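June, Plemside workshop, big table

Picking up from the last page, where I ran out of room and patience at the same time. The subject is still the table and all the stuff that lives on it, so if you only came to this notebook for the glue tests, skip ahead, they're after the yellow tab.

First thing, the cardboard organizer. I'm very happy with it! I know Polyxeni wanted the Hamdan drawers (and they are nice drawers, I'm not arguing) but they were going to be 800 with delivery, and I wanted to find out how we use a sorter before we paid for one. So for now it's a cardboard tray with thin partitions, long and narrow slots, and it sits on the right-hand half of the table with the short end toward whoever's standing. I tried it the other way, with the long side facing me, and kept knocking it with my elbow when I reached for the tape. Turned the long way it takes up less of the front edge and you can get at the slots from either side.

What goes in it: folded paper, mostly. Job slips folded once, the Prematetti cards, receipts I haven't dealt with. I started out folding the slips in thirds and they sank right down and I had to fish for them with tweezers, so folded once, people, please. The partitions bend if you force anything thick between them. I glued one back this morning with the white glue and it held fine by lunch.

Note to self: label the slots. Pencil first. Last time I went straight to marker and then changed my mind about the order and it looked terrible.

The clipped papers that wander around near the laptop are the ones waiting to be typed up. They don't belong in the organizer until they've been entered, and I would love it if we could all agree on that. I lost the better part of an afternoon looking for the Kekoslow list, and it was in a slot, filed, very neatly, before anyone had typed a word of it. (It was me. I found my own handwriting on it.)

Second thing, cables. Oh, the cables. The router is at the left end of the table now, next to the white cabinet, because that's where the cord for its power adapter comes in, and the laptop is over at the far side where there's a chair. Which means a long black cord wandering across the tabletop in big lazy loops, and the laptop's own power cord going off the other way. Everything is black. Every single cord is black! I pulled on what I was sure was the laptop charger at 3 p.m. and took the network down instead, and Polyxeni was in the middle of sending something. Sorry again.

Things I tried: taping the long cord flat along the seam where the two halves of the table join. Looked great, lasted until somebody needed the laptop a foot further to the right. Then I tried running it off the back edge and up again, and it caught on the arm of the chair. A shorter cord would do it if the laptop never moved, but it always moves. I think colored tape at both ends of each cord is the answer, a different color for each one, and stop trying to be clever about the route. I have 5 rolls in the drawer and only the green is nearly finished.

Polyxeni's idea was to put the router up on top of the cabinet, and I do like that, it would give us back that whole end of the table. But the adapter cord is too short by my measuring, 11 inches too short, and I don't want it hanging in the air with the weight of the adapter on it. If anyone has a proper extension lead at home that they don't use, bring it in and I'll swap you a coffee.

The shelf unit by the cabinet needs its own page. I've been shoving wires into the clear plastic box down there and calling it sorted, and it's just a box of wires. Half of those must belong to things we gave away. Going through it is a job for a rainy day, with the radio on.

Wiped the tabletop down with a damp cloth first thing. The wood is pale enough that every pencil mark shows, and there's a ring from a mug near the front that I couldn't shift with soap. Might try a bit of fine sandpaper, in a corner first. The join between the two sections collects crumbs and eraser bits like you wouldn't believe, and an old toothbrush does a good job on it.

Still to do before the next batch: pencil labels, colored tape, ask Hamdan if they sell the drawers singly, and type up what's under the clip before it gets any thicker. I'll take the typing if someone else takes the tape.

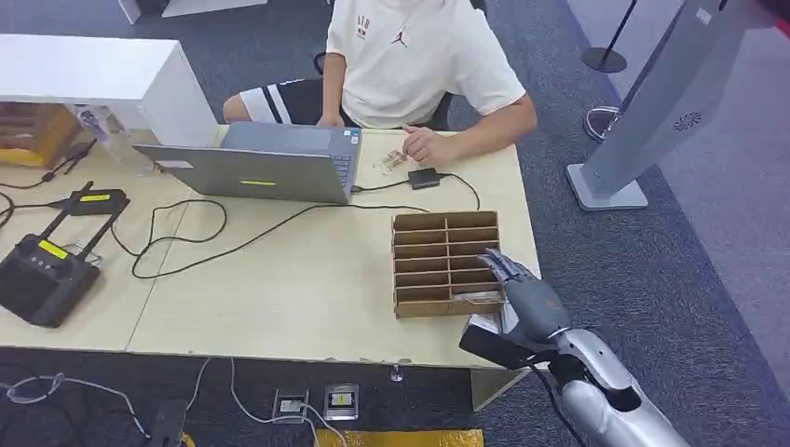 And whoever has the good scissors, the ones with the orange handles, I need them back for cutting new partitions. I'm on my last spare strip of card and the kitchen pair chews it up.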